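Merura grasp simulator, seen at the Gralholm open day

Gaspard Baudry ran the demonstration on a single workstation, with 3 rendered views of the same setup. I was mainly interested in contact handling and in how readable the views are at close range. 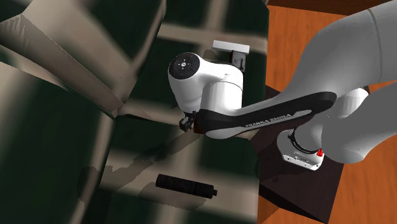
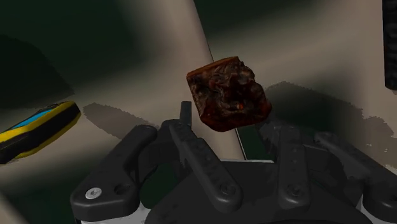

Rendered views from the Merura session: the arm over the dark cylinder first, then the fingers and the brown block.

The licence shown was build 1507. Menus are plain and the camera controls took me a minute to learn. Shadow edges are coarse at the default setting, and the manual gives no advice on raising it. Logging is good: each run exports to a text file with joint values per step. The single-seat price quoted was £2680, support excluded. I would want a trial on our own parts before ordering.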